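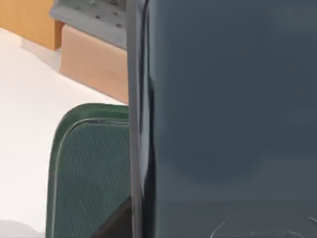

Ataberk Sarıgül
Web administrator, Stidetura

7 December 2021

The error page came back on the Drerbridge site after the morning restart. Log shows 56 failed requests, all for addresses dropped when we moved the catalogue in July. Added redirects for the nine busiest and left the rest to the general rule.

Cleared the cache twice — the second time on the Ostmont server, which I had missed. Response time now under two seconds. Ekinci still want their old gift pages kept. Will reply tomorrow.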